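Mi férula de noche, segunda parte

Como prometí en junio, sigo contando mi historia con los dientes. Para quien no leyó la primera parte: aprieto la mandíbula cuando duermo, y por eso me despertaba con dolor en las sienes. En la clínica Hosen, de la calle Acuña, me hicieron una férula rígida a medida. Me costó 83 euros más de lo que yo había calculado, porque la limpieza previa no estaba incluida en el precio.

Las primeras noches fueron difíciles. Tenía mucha saliva y me la quitaba dormido, sin darme cuenta. Una mañana la encontré dentro de la funda de la almohada. El miércoles volví a la consulta y la dentista rebajó un poco el lado izquierdo, donde mordía antes que en el derecho. Fueron diez minutos y la diferencia fue muy grande.
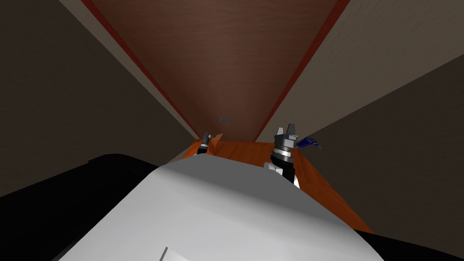
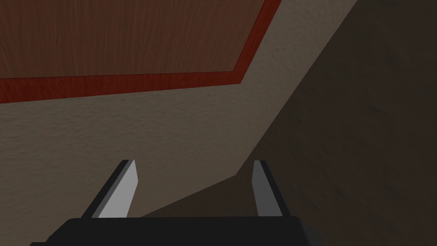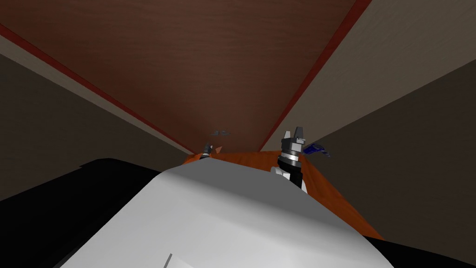 Cómo la limpio

Uso agua fría y un cepillo blando, sin pasta, porque me explicaron que la pasta raya el material. Una vez por semana la dejo en agua con una pastilla. Después la seco bien y la guardo en su caja con agujeros.

Todavía me falta preguntar si debo llevarla también en la siesta. Tengo revisión el mes que viene y lo apuntaré aquí.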